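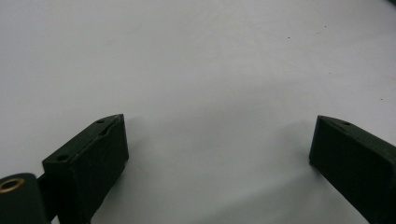

How to Host a Hand-Held Gripper Demonstration at an Open Day

Skesar Training Center, Visitor Programs
Last revised April 12, 2019

These instructions apply to staff who present the hand-held gripper to visiting groups. They replace the handout issued last September.

Before the visit

Reserve Room 4 and confirm the size of the group with the front desk. No more than two visitors may stand at the table at one time. Wipe the table and leave it clear until the group has been seated. Store the practice objects in the Kestel cabinet and bring them out one at a time.

Check that both fingers are firmly attached and that they open and close without catching. Report a loose finger on form 1026 and do not use the tool until it has been inspected.

Opening the demonstration

1. Hold the gripper over the table with the fingers open and pointing away from you.
2. Keep it still while visitors look at the fingers, the mounting parts and the space between them.
3. Close the fingers slowly, then open them again. Repeat once with nothing in the grip.
4. Place the first object on the table and invite a visitor to describe how a hand would pick it up.

The starting position is the same for every group. The fingers stay well apart over the bare white surface.

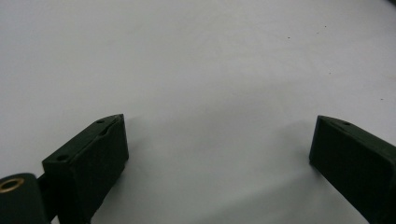
Melnychuk asked whether the empty open-and-close step could be dropped for school groups, whose time is short, and was told that it should stay and that the closing talk could be cut instead.

Handing over the tool

Show the visitor where to place the hand before letting go. Remain within reach. Each turn lasts 50 seconds, after which the tool is returned to the presenter and the object to its tray.

After the visit

Wipe the handle, return all objects to the cabinet and sign the room log. Questions about robot programs may be forwarded to the Skesar front desk.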